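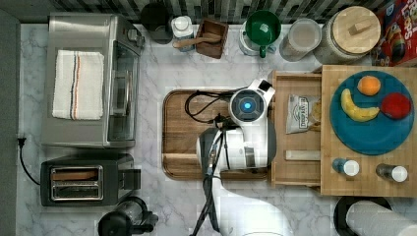

A marble-patterned worktop, with the toaster oven and toaster on the left and jars kept along the back wall.

Koradent to run free worktop tidying sessions for small kitchens in Tredenach

Householders in Tredenach will be able to get free help with crowded kitchen worktops this October, when the storage firm Koradent opens its workshop to the public for a month of practical sessions.

The sessions follow a survey the firm carried out among 163 households in the town. Of these, 82 said they had less clear worktop than they needed to prepare an evening meal. The items most often named as taking up the space were toasters, kettles, bread and cereal boxes.

Each session lasts an hour and takes place at a full-size worktop with ordinary appliances and food on it. People are asked to bring a rough sketch of their own kitchen, with the sockets marked. Staff will then help them try out different places for the things they use every day.

Merle Pryor, who set up the sessions, said: "Most people who come to us think they need a bigger kitchen. A lot of the time they need to move the toaster nearer the plug and get the bread into a drawer. We start with the things that have to stay out, and then we see what is left."

The firm's advice is to keep heavy appliances together at one end, leave the chopping board where it is used, and build upwards where possible. A box with a drawer takes the bread off the worktop, and its flat top can hold a fruit plate or a few tins. Mugs can be stacked if there is no cupboard near the kettle,
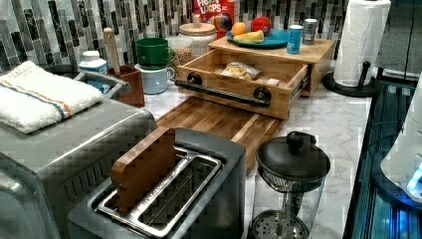

and dry goods such as rice or oats are best kept in jars with lids that come off easily with one hand. Tall packets go at the back, against the wall, where they will not be knocked over.

Koradent will also use the month to show the Farah, its wooden worktop box with a single pull-out drawer. The first run is limited to 2000 boxes, which will be sold from the workshop and through independent kitchen shops. A second run of 4000 is planned if the first sells through. Visitors to the sessions are under no obligation to buy anything.

Jarrah Te Moana, who designed the Farah, said: "We tried several widths and kept coming back to the size of a sliced loaf. If the loaf goes in without being squashed, people use the drawer. If it does not, the bread ends up back on top of the toaster oven."

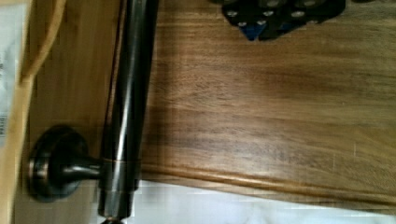
Towels are the other subject the sessions will cover. Many of the households surveyed said their tea towels ended up lying on an appliance, and Koradent recommends a fixed rail within reach of the sink. Visitors will be shown what to look for when choosing one. On a bar made in two sections, such as the dark bronze one shown with a thin coppery ring at the joint, it is worth checking where the joint falls in relation to the support — in this case the post meets the rod just beside the ring. A round bracket also needs a flat area behind it, so measure the full width of the disc and not only the post.

A printed planning sheet, the Amberg sheet, will be given out at every session. It has a squared grid for drawing the worktop and a list of common appliances, with room to write in their measurements. Copies can also be collected from the workshop by people who cannot attend.

Sessions run in the mornings and early evenings through October, with a longer drop-in every Sunday from 10am. Places on the hour-long sessions must be booked in advance. The Sunday drop-in does not need booking and children are welcome with an adult.

Notes to editors

Koradent makes wooden storage for kitchens and is based in Tredenach.

Merle Pryor and Jarrah Te Moana are available for interview. Requests should be made through the Koradent workshop.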